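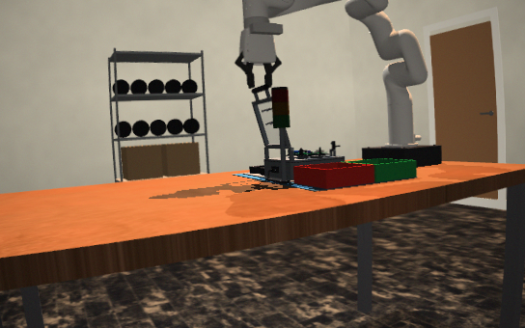
3/4/23. Sim runs for the bin sorting policy, continued.

Ran the new lighting randomization overnight, 300 episodes, same seeds as the baseline. Success went to 210. Sugeng read through the failure logs and tagged 39 of them as wrong bin, red vs. green.

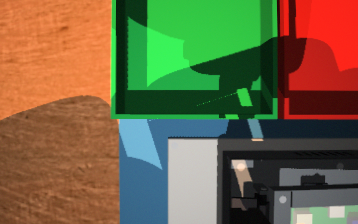 My guess is that hard shadows across the bin floors throw off the color features from the overhead view. Nkechi wants to try softer lights first. I'd sooner widen the shadow range and retrain.

To do: rerun the 39 with shadows off, then send Oskari the checkpoint.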